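Drandside Patchwork Room – safety walk-round
January 25, 2024
Checked by: Aileen Soriano
With: Kieran Fitzgerald (keyholder)

Marks used: OK / Fix / Ask again

1. Rotary cutters closed when put down – Fix
The sign says they are. I found 2 open on the cutting mat within a minute of walking in. Kieran says everyone was about to use them. Perhaps.

2. Used blades in the screw-top jar – OK
Jar present, lid on. It was also present in October, and looked exactly as full. Either people are making blades last a very long time or they are going in the bin with the scraps. Please use the jar.

3. Pins and needles – Fix
Ran the magnet along the floor under the machines and it came up bristling. The rota has a tick against "floor swept for pins" for every session this month. I don't believe the rota.

4. Irons and pressing station – Fix
The big iron is meant to switch itself off when left flat. I left it flat and gave up waiting. Dalia Mahrous says it worked for her. It stays unplugged between users until it has worked for somebody else as well. Board cover scorched at the narrow end, padding showing. Replace.

5. Sewing machine leads – Ask again
Tester's stickers on all but the old Grekico by the window. Bienvenido Ambrosio tells me it was tested and the sticker fell off. No paperwork seen. Not to be used.

6. Fabric shelves – Fix
Top shelf is bowing under the backing cottons. Label says 70 kg for the unit. Has anyone weighed a bolt? The Buenaventura wadding can stay up there, the heavy rolls come down.

7. Fire door – OK today
Clear, opened first push. I note that the quilt frame was leaning in the passage and was moved as I came up the stairs.

8. Tables and small items – OK
No splinters that would catch fabric, no wobble. Small things should go in a basket when a table is wanted for layout.

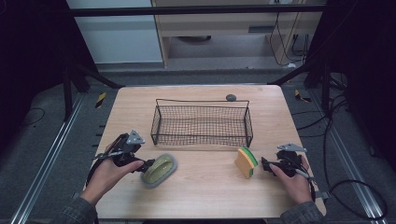 Item 8: table with wire-mesh basket.

9. Dye cupboard – Fix
Lock fine, key in lock. A lock with the key in it is a handle. Mordants need dates on the tubs, and "newish" is no date.

10. First aid box – Fix
Plasters nearly gone, which tells you something about items 1 and 3. Eye wash out of date.

Comments
Eduard Trnka asks whether the Clerkidness group can share the room on alternate evenings. Not my decision, but I would want items 4 and 5 closed first, with receipts.

Next check: unannounced.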